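6 min read · 14 shares · 2 comments

Counting the fingers before the arm

When Ashley Lightfoot began to plan a robot for the fruit hall at Skamdale, she made the same mistake as many buyers. She asked three suppliers for the price of the arm. All of them answered quickly, and the answers were not very far from each other. Only later she understood that the arm was the easy line in her budget.

Skamdale sells fruit and vegetables to small shops. The work that Lightfoot wants to give to a machine is simple to explain: collect an order in a basket, carry it along the bins, bring it to the packing table. A person learns it in one morning. For a robot, every part of it has a cost, and many of these costs are not in the first quotation.

The fingers are a good example. Hard metal fingers last long, but they are not kind to a ripe mango. Softer ribbed ones are better for fruit, and they can also hold the rim of a basket, but they wear out. The supplier Votum quoted Skamdale 1610 pounds for a year of spare fingers, and this sum was on a separate page. 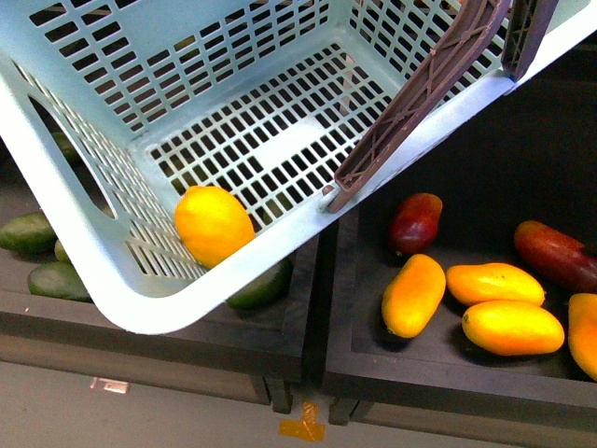
Ribbed fingers hold a basket with one lemon in it, over bins of avocados and mangoes.

Ryan Ashworth plans equipment for the Khondokar warehouses and has gone through this process two times already. His advice is to write down the objects first and the machine after. "We had a beautiful arm and baskets it could not lift by the rim," he told me. "We changed all the baskets. I had not put one penny for baskets in the plan."

He also recommends to keep 10 per cent of the budget free until the trial is finished, and to ask for a trial with your own goods. At Khondokar the trial took 10 weeks. The contract with Stimton, the firm which installed the system, had allowed much less, and the extra weeks were paid by the buyer.

Lightfoot has now divided her sheet into two parts. In the first part are the things she buys once: the arm, the base, the cameras, the changes to the bins. In the second are the things she will pay for again, such as fingers, software and the hours of the person who stands near the machine when it stops. The second part is longer than she expected. She will show it to the owners in July, and she has asked Votum to put everything on one page this time.

Get our monthly newsletter on warehouse technology. You can unsubscribe at any time.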